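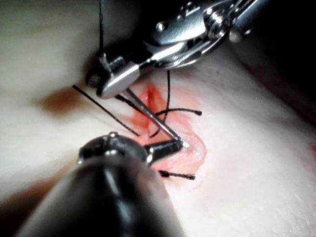

Fig. 1 - Suture pad, black suture and needle at the incision.

Skills room inspection, Hendadgate training block
Date: 2020-09-19
Next full check: March

1. Sharps bins
Below fill line, lids locked open. Bin by the sink has no assembly date on its label. ACTION: replace.

2. Needle count
Issued 76, returned 76. Sheet signed at both ends of the session.

3. Suture pads
17 in stock. Two split along the underside - withdrawn. The rest may stay in use until the surface tears at the stitch line.

4. Bench height
Measured 890 mm at the window side. Acceptable for standing work.

5. Walkway
Clear width 610 mm between bench end and store cupboard. Below the site rule. ACTION: move cupboard to the back wall.

6. Surface cleaner
Kemix, two bottles, both in date. Data sheet in the folder is for the old product. ACTION: print the current one.

7. Eyewash station
Seal intact. Sign hidden by the open door.

8. Task lighting
Pyo lamps, all working. One clamp loose, tightened during the visit.

9. Waste collection
Omville contract, weekly. Last docket not filed.

Result: pass with actions. Items 1 and 5 to be closed before the next course.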